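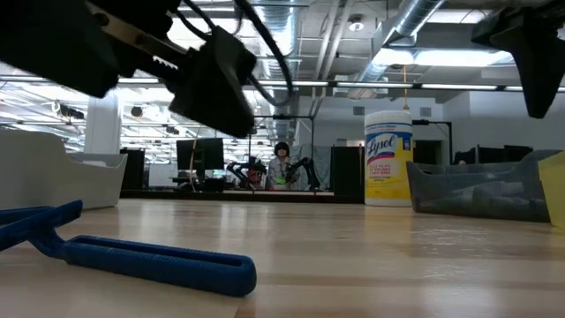
Siriporn Noiphan wants it on record that the lap times in the old version were wrong from the first row down, and that a series which can't say how long its own races took has no business publishing a spreadsheet. Fair enough. The old version is gone. What follows is the README for the new one.

# Pralledik Late Model Results

Race results for the Pralledik Late Model Series, typed up from paper scoring sheets kept at Nandton Speedway and, for two unhappy seasons, at Figueroa.

Last updated: 2023-03-07

## What's in it

- `results.csv`: 1171 rows, one per car per race
- `races.csv`: date, track, scheduled laps, laps run, cautions
- `drivers.csv`: names as we think the drivers spell them

Most features were scheduled for 200 laps. The Pollard Memorial in September was advertised as 218, a number whose origin is still argued over in the pit area, and it is stored that way.

## Columns that cause trouble

`finish` is the official order after inspection. If a car was thrown out, `finish` is blank and `status` says `DQ`. Please don't fill the blanks with zero. Jahangir Patwary did, and briefly won the championship on average finish.

`car_no` is text. 07 and 7 are different cars with different owners who do not get along.

`laps_led` doesn't always add up to the race distance. The scorers at Figueroa stopped writing down leaders under caution, then started again, then went home.
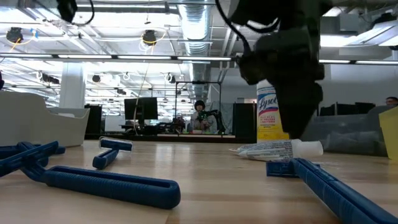

`notes` is free text, copied as the scorer wrote it, misspellings included. Catalina Durán did the first pass and Ivana Orellana checked it against the sheets. Brand names in there are left alone too, so a sponsor is written however it was painted on the door. If a car had run with a big Lysol logo on yellow, like the label on that canister of wipes, the field would say Lysol, and we would not tidy it into "cleaning products."

## Known problems

- Almost 700 rows have no qualifying time. The sheets are missing.
- Heat races are not included.
- Two drivers share a name and, for one night, a car.

## Corrections

Open an issue with the race date and car number. A photo of the sheet helps. "I was there" is logged but not merged. Violeta Alarcón handles disputes about the Pollard Memorial, and she has asked that they be short.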